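4.2 Wall color and perceived brightness in shared reading rooms

We now come to the part of the study that surprised us most, and that we most enjoyed working on. Sections 3 and 4.1 dealt with lamp placement and window size, two things that designers have argued over for decades. Paint gets far less attention. Yet in the Zinditley reading rooms, readers brought up the walls in their comments more often than they brought up the lamps, even though none of our questions mentioned walls at all.

The three sites (Zinditley, Tang and Prukelau) were repainted in November, between the first and second rounds of the survey. Each room received one of 3 finishes: a warm white, a cool gray-white, or a pale green-gray mixed for us by Finano. Furniture, lamps and opening hours stayed the same. Readers filled in a short card when they left, rating how bright the room felt, how easy the page was to read, and how long they would have liked to stay. We collected 500 cards before repainting and 400 after it.

The main result is easy to state. Rooms with the pale green-gray finish were rated as brighter than rooms with the warm white, although the light meter on the table gave the same reading in both. The gap was widest in late afternoon and almost vanished after dark, when the lamps did all the work. This is a lovely result for anyone who cares about old buildings, where adding windows is out of the question and adding lamps is costly.

Why should a slightly darker paint feel brighter? We think the answer lies in how evenly the light falls away toward the corners. A pale surface like this has no hard edges for the eye to catch on, and the change from light to dark is so slow that readers stop noticing it (Figure 7). A glossier white throws back small bright patches, and by contrast the rest of the wall looks dull.
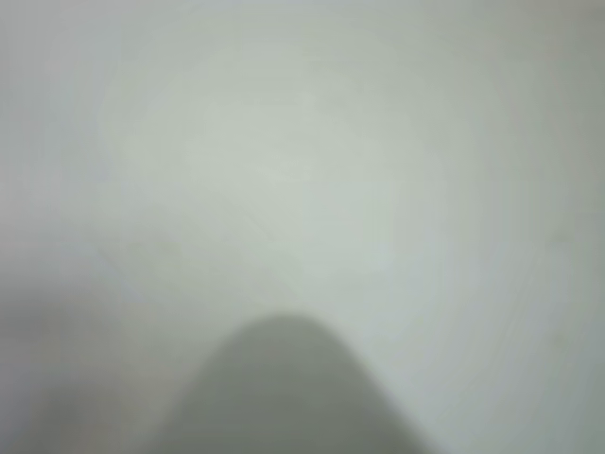 Figure 7. Gradual change of tone across a pale surface, from milky white to a deeper gray.

Hok-lam Chung disagreed with this reading when we shared an early draft, pointing out that the warm white rooms at Tang also have the lowest ceilings, and that a low ceiling alone can make a room feel dim. Chung suggested comparing only those rooms whose ceilings matched in height, even if that meant throwing away a good part of the cards.

We took up the suggestion gladly. With the low rooms removed, 25 rooms were left, and the effect became smaller but did not go away. The green-gray rooms were still rated brighter in the afternoon, and the cool gray-white rooms moved up to join them. Ceiling height clearly matters more than we had allowed for – enough that we now report it beside every rating in Table 5.

Ease of reading followed a different pattern. Here the finish made almost no difference, and the distance from the reader's seat to the nearest lamp explained most of what we saw. A room can feel bright and still be a poor place to read small print, and several readers at Prukelau said so on their cards in strong terms. The wish to stay longer, on the other hand, tracked perceived brightness closely at all three sites, and we return to it in Section 5 together with the seating data.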